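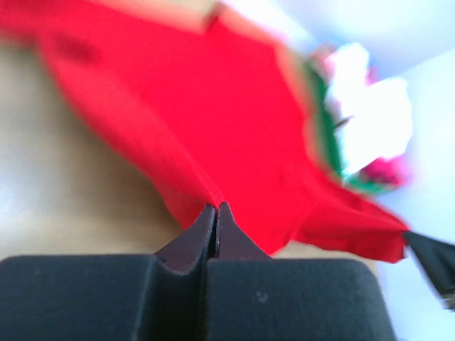
Red cloth, held at a fold.

Okay, hello, thanks for coming to the after-lunch slot. I run the front desk at the Treltemwood branch library, and I want to talk about what happened when we dropped the sign-up form for our library of things. (Wait for the folks at the back to sit.)

Quick show of hands - who lends out something besides books? Cake pans, ukuleles, sewing machines? Keep your hand up if people have to fill in an extra form first. Yep. So did we. Ours was 3 pages long, and one of those pages was about what happens if you lose a power cord.

So, the old way. You saw a telescope on the shelf, you asked at the desk, we gave you the form, you took it home, and a lot of you never came back. I kept a folder of half-finished ones. In the last full year of the form we made 100 loans, and I knew most of those borrowers by their voices on the phone. 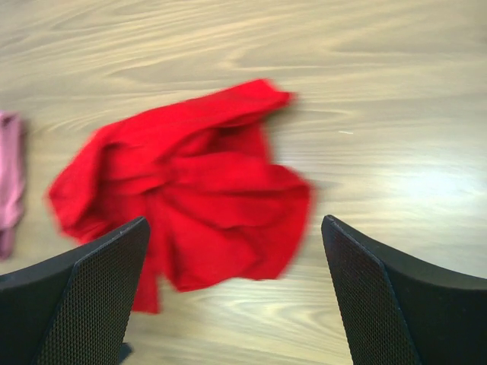

Then we switched. Any card in good standing, any item, same desk, same checkout. The first year without the form came to 628 loans. Same shelves, same hours, same slightly wobbly cart! I did have a few more items by then, so please don't write that number down as a clean comparison. But I'll take it.

(Pause here. Somebody will ask about losses.)

Losses! We lost 13 items. Most were small stuff, like puzzle pieces and a bike pump, and the one that hurt was a good projector. The Warnbridge branch kept their form that year and they lost things too, so I don't think the form was guarding much of anything.

What did go wrong was the checking in. More loans means more bags to open and count through, and we hadn't planned any desk time for it. For a while returns sat in the back office for days with sticky notes on them. If you do this, sort out your returns shelf before you announce anything. I'd do that part over if I could.
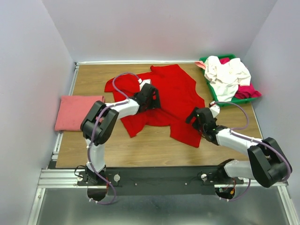

The other thing is labels. We use Lerisen for the catalog, and every kit now has one card inside the lid listing what should be in there, in big type. People love the card. They check it themselves before they bring the bag back, and half the time they tell me what's missing before I've said hello.

Next up for us is the Swanepoel bookmobile, which starts carrying a small set of kits in August. I have no idea how the sewing machines will ride.

(If time is short, skip the bookmobile and go to questions. Handouts are by the door.)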